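Nasero towel set - data card and equipment plan

Maintainer: Velimir Lazarević
Status: planning for second recording period

Nasero is a collection of short recordings made with a two-arm robot with fingered hands, around the handling of a hanging hand towel. I keep the data card and the purchase plan in one file, as the people who approve the money also ask what the money is recording. The views are from the head and from the wrists.

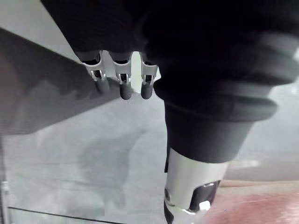
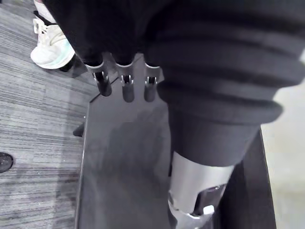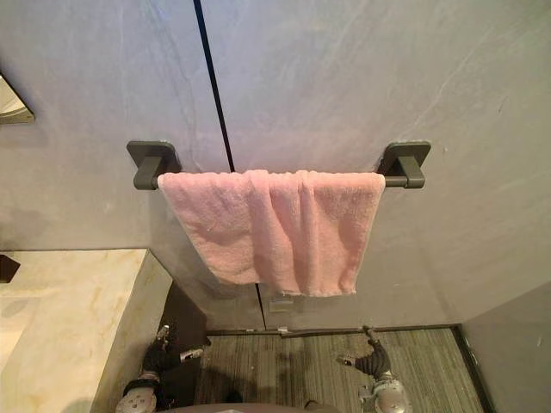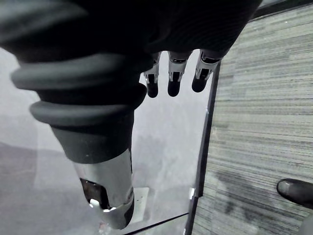
Head view with the pink towel on its bar: third picture. The other three are wrist views.

Page last changed: Jun 2, 2023

What is in the set

The first release has 1000 recordings. Each one has the head view, two wrist views, the joint positions of both arms and a short text label. Recordings which the operator stopped early are kept, with the label "stopped". Please do not filter them out before you read the notes file, since a part of them is still useful for training on the approach to the towel.

Reading the wrist views

The fingers take a big part of the picture in the wrist views, and the floor behind them is often pale or striped gray. If your model uses only the wrist views, it will see the towel late or not at all. We advise to load the head view together with them. The loader does this by default.

What we need to buy

The list is in the order in which I would spend.

1. Fingertips. They are the part we plan to replace most often. I ask for 16 spare tips, ordered together, so that all come from the same batch. Mixed batches gave us different grip in April and we had to mark those recordings separately.

2. Sleeves for the wrist and thumb joints. Demchenko offers them only in pairs. One pair for each arm and one in reserve is enough for this year.

3. Wrist camera cables. We have no reserve now. Please order the version with the angled plug - the straight one touches the arm when the wrist is turned fully.

4. Towels. A small cost, but it must be planned. We want 30 hand towels in several colors and weights. Washing changes the cloth, and the label file has a field for the number of washes.

5. Storage. The second period will need about 200 hours of recording space. The disks from Ferine are already approved, only the order is missing.

What we do not plan to buy

A third arm was discussed and I removed it from the budget. The operator cannot control it with the present setup, and the software work would cost more than the arm. A better head camera can also wait.

Open points

Delivery to Neltidport takes longer than to the main office, and the supplier counts the days only after the customs papers are complete. I need the name of the person who signs them.

The service contract for the hands ends before the second period does. Two offers were requested, one is here. It covers the motors but not the fingertips or the covers, therefore points 1 and 2 stay in the list whichever offer we take.

It is not decided who pays for transport if a hand must go back for repair.

Changes to this file

Towels moved from "other costs" to their own point. Third arm removed. Washing field explained.

Corrections to the list please send to Velimir before the order is closed.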